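Barley tea at home, and a change of kettle

I have been drinking roasted barley tea most of my life and making it badly for a good part of that. My mother boiled it in a big pot and kept it in the fridge in old juice bottles. When I moved out I bought the bags from the grocery store and figured that was the same thing. It's close, but the bags go flat in the cup after a minute or two, and there is a cardboard taste at the end that I never got used to.

What got me back to loose barley was Young-sook Son's shop on Stivard Street. She sells maybe a dozen things, most of them grains and roots, and you can try any of them at the counter in a plain steel cup. She took over the place from Gil-soo Yeom, who had run it for 31 years and still comes by in the morning to do the roasting.
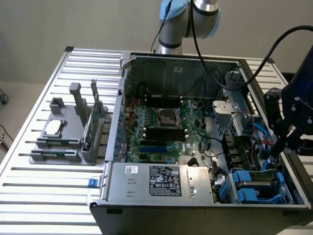 Buying the barley

The shop has two roasts. The dark one is what most people ask for. It tastes a little like coffee and holds up to ice. I buy the medium, which is sweeter and doesn't get bitter if you forget it on the stove. A 400 gram bag lasts our house a little over a month in summer and longer than that once it gets cold.

I used to keep it in the paper bag it came in, folded over with a clip. By December the last of it smelled like the cupboard. Now it goes in a jar with a tight lid, away from the onions.

If you buy unroasted barley you can do it in a dry pan, and I have done it, but it smokes more than you'd think and you have to stand there stirring the whole time. Gil-soo told me I was stopping too early. He goes by the smell and told me to wait until it stopped smelling like bread. I tried that once and set off the alarm in the hall.

Boiling it

For a pot I use 2 heaping spoonfuls to a quart and a half of water. Rinse the grain first in a strainer. I put it in cold, bring it up to a boil, then turn it down and let it go for around 15 minutes. Then I strain it right away. I left it sitting overnight a few times and it came out cloudy and sour tasting.
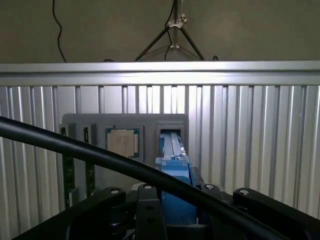

My wife likes it weaker, so she tops hers up with hot water and we don't argue about it. If it's going in the fridge I make it stronger, and I try to finish it in 3 days.

I was doing all of this in a saucepan until last winter. Then the handle came loose and I bought a Sundqvist stovetop kettle with a wide mouth. The wide mouth is the reason I picked it. The one before the saucepan was a Zernell, a nice looking kettle, but I couldn't get my hand inside and the barley left a brown film on the bottom that never came off all the way.
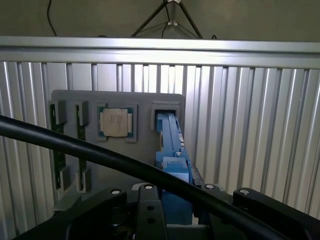 Drinking it

We have it with dinner, mostly, in place of water. It has no caffeine, so I can have a cup at ten at night and still sleep. In hot weather it goes in a thermos and comes to work with me.

Young-sook mixes hers with a bit of roasted corn, half and half. I brought some of the corn home last time and haven't opened it yet. I'm going to finish the barley first and then try it her way, probably on the weaker side so my wife will drink it too.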